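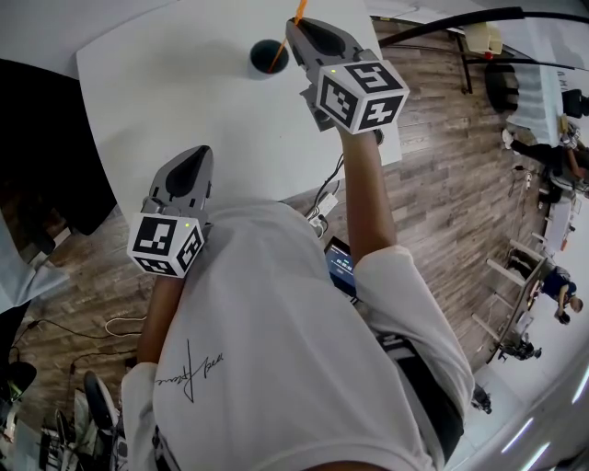

レシピ管理アプリ「Clarum」印刷トラブル解決ログ(解決済み)

当サイトではCookieを使用しています。閲覧を続けると、Cookieの利用に同意したものとみなされます。[同意する] [設定]

件名:レシピカードを印刷すると分量の欄だけ文字化けする
状態:解決済み
環境:Clarum デスクトップ版、プリンターはJornikのインクジェット、用紙はハガキサイズ

9:40 症状
パンと焼き菓子のレシピを189件ためこんでいて、3月のうちに全部カードにして台所に置きたい!と張り切って印刷を始めたところ、分量の「1/2」「1/4」が全部□になりました。材料名と手順はきれいに出ます。画面上でもまったく問題なし。カンパーニュの塩が「小さじ□」では焼けません。

9:55 試したこと その1
アプリの再起動、プリンターの再起動、ケーブルの挿し直し。変化なし。テスト印刷は正常に出るので、プリンター本体は疑わなくてよさそうです。

10:20 試したこと その2
PDFに書き出してから開くと、PDFの時点で□になっていました。これは大きな手がかりです!印刷ではなく書き出しの段階で文字が落ちている、ということですよね。ちなみに「1/2」を普通の数字とスラッシュで打ち直したレシピは無事でした。化けるのは一文字の「½」と「¼」だけです。

10:45 サポートからの返信
お問い合わせありがとうございます。カードのテンプレートで使用している書体をお知らせください。追加書体の「Skyrme」をお使いの場合、分数の文字が収録されていない版がございます。画面表示では別の書体が自動で補われますが、書き出し時には補われません。

11:05 確認
まさにSkyrmeでした!丸みのある見出しが気に入って、本文まで全部これにしていたんです。テンプレート編集で「分量」の欄だけ標準書体に変えたら、一発で½が出ました。うれしくてシナモンロールのカードを2枚も刷ってしまいました。

11:30 残った問題
ところが、189件のうち13件だけまだ□のままです。どれも以前使っていたGesentから取り込んだレシピでした。開いてみると、書体の指定がレシピ側に直接残っていて、テンプレートの変更が効いていません。

11:50 サポートからの返信
取り込み元の書式が保持されている状態です。該当のレシピを選択し、「編集」→「書式をクリア」を実行してください。太字や文字色も消えますので、事前にバックアップの作成をおすすめいたします。

13:15 解決
バックアップを取って、13件をまとめて選択し、書式をクリア。全件きれいに印刷できました!太字は消えましたが、強調していたのはオーブンの温度くらいなので、すぐ直せます。

同じ症状の方へ、効いた手順をまとめておきます。
・PDFに書き出して、□があるか見る
・テンプレートの「分量」の書体を標準に戻す
・ほかのアプリから取り込んだレシピは、書式をクリアする
・もう一度PDFで確認してから印刷する

見出しはSkyrmeのままで平気です。うちのカードもそうしています。かわいいです。

追記:「℃」も同じ理由で化けることがあるそうです。私のは最初から「度」と書いていたので無傷でした。今は両面印刷で裏に写真を入れる設定を試しているところで、うまくいったら別のチケットに書きます。

シェア 13 コメント 2 閲覧 1,031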